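Tutport 782 Work Table

The Tutport 782 is a flat-top work table for light bench tasks, wiping and sorting. The top is wood in a walnut-brown finish with a faint horizontal grain. It is supplied by Trokix with the legs packed separately -- assembly takes around 31 minutes with the hex key in the box.

Rated static load is 500 pounds, evenly distributed. The finish is tested to 4000 wipe cycles with a soft sponge and plain water. Abrasive pads void the finish warranty.

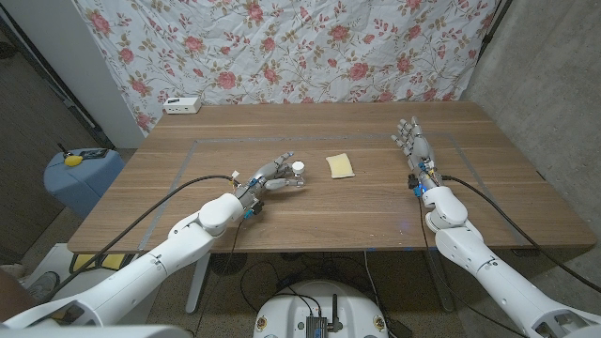
A work area can be outlined on the top on request. The line is thin and grey, and is applied before the final clear coat. Specify the dimensions when ordering; the outline cannot be moved later.

For routine cleaning, use a damp sponge and wipe along the grain. Dry the surface within a few minutes. Do not use bleach or solvent cleaners. Small items with hard edges should be lifted, not dragged.

Replacement feet and touch-up kits are stocked separately.

Related items
Bittencourt side shelf
Brito leveling feet, set of four
Trokix touch-up kit, walnut

Last updated: January
Shares: 31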